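Wrist depth filter dropping frames after update

Kerslake
6/2/26
Hi all! Since I moved our planner to the new Konine build, the wrist depth node keeps handing me stale clouds. Out of 147 approach runs, 63 stopped short with "target pose expired". I've raised the timeout twice and I'm a bit stuck, so any thoughts are very welcome.

cendum_66
Please don't raise it again! You're only hiding lag. Check whether the self-filter is masking the fingers and brackets before the cloud is published - mine was running after, and it cost 123 ms a cycle.

Instead
I'd disagree, kindly. Filter order never mattered for me in May. I'd look at clock sync first.

Kerslake
Thank you both, truly. The clocks match, I checked those first thing. The self-filter is my suspect now, as the wrist view takes in a lot of our own hardware
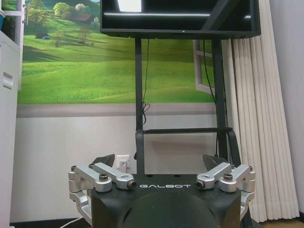
and I never did update the padding on those meshes after the move. I'll swap the order tonight, leave the timeout alone, and post the logs.

Instead
Still betting on clocks, but good luck!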